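November, late evening

The canvass finished at twenty to five and Přemysl Hájek is the new council member for Hendside. He won by 62 votes. I wrote the number on the back of my hand so I would get it right on the phone, and it is still there.

I got to the Musgate hall a little after eight this morning. The first four boxes had been done last night, so what was left was Zalasside, both halves of Hendside, and the mail ballots. The mail ballots were the trouble, as everyone knew they would be. There were 103 set aside for signature checks and both sides had a lawyer there to argue over them. Most went through. 6 were thrown out for good, and the Dafis people asked for that to be put in writing, which took most of an hour.

Zalasside came in before lunch and went heavily for Dafis, more than I had guessed. For a while he was ahead. His brother was in the hallway telling people it was over. I ate my sandwich on the stairs and stayed out of it. 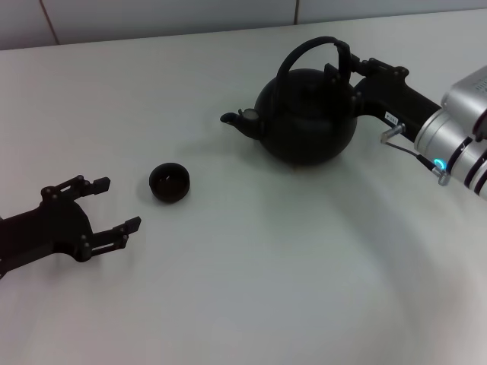
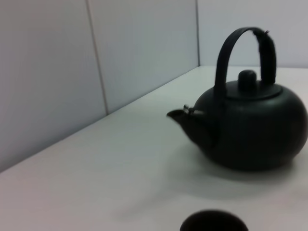
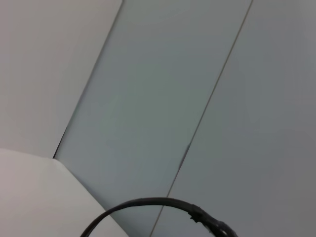

Hendside North was read out at three and that turned it. 554 for Hájek in that one box, in a precinct where we had four people knocking on doors and one of them had a bad knee. My handwriting in the tally book gets worse down the page and I had to go over it again tonight to make a clean copy. I wanted tea while I did it, real tea in a pot, one like the dark green teapot with the tall arched handle, and settled for a bag in a mug. The clean copy is done now except for the mail ballots, which I will do when I have the official sheet.

Hájek came in at four thirty for the last reading. He had on the brown coat he wore all through the campaign. He shook hands with the clerk, then with Dafis, who was decent about it and said he would not ask for a recount. I had expected him to. His lawyer looked like he had expected it too.

The speech was short. He said the bus route would be the first thing he brought up, and then the drainage on the lower road. He did not mention the school, and I saw two of the parents look at each other. He will have to deal with that before the first meeting. I told him so on the way out and he said he knew.

He is sworn in the week after next. Between now and then somebody has to return the folding chairs to Musgate, close the campaign account, and get the signs down. The ordinance gives us ten days for the signs — I looked it up. I said I would do the ones on the lower road and as far as the bridge, if I can have the truck.

Called my sister at nine. She had already heard. She asked if I was going to work for him now and I said I had not been asked, and that I would think about it if I was.

Rain since supper. Need to buy stamps and call about the chairs in the morning.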